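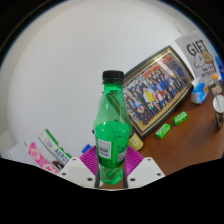 Magdalini Kalogeropoulos objected at the first site meeting that a cat owner who is handed a bottle and a sheet of paper will follow the sheet for three days and then stop reading it. Her remark shaped the way we collected the dosing records.

3.2 Home dosing and owner diaries

Owners were recruited at two small animal practices, Skendness and Primthorpe, when their cat was first prescribed a liquid medicine by mouth. In all, 218 owners agreed to take part. Each one kept a paper diary for 6 weeks and wrote down the time of every dose, the amount given, and whether the cat spat any of it out.

Figure 2. Plastic bottle with screw cap, filled with green liquid.

Nurses at both practices phoned the owners once a week and asked the same questions each time. Answers were typed into Revlow during the call. Where the diary and the phone record did not agree, we used the diary, except when the page had clearly been filled in all at once.

We received 1411 diary pages. Pages with no cat name or no date were left out of the analysis. Doses given by a neighbor or a boarding cattery were kept in, but marked separately, as in the earlier work by Zacharopoulos. Recruitment closed in August, and the last diaries came back by mail after that. Missed doses are reported in Section 4.1, by practice and by age of cat.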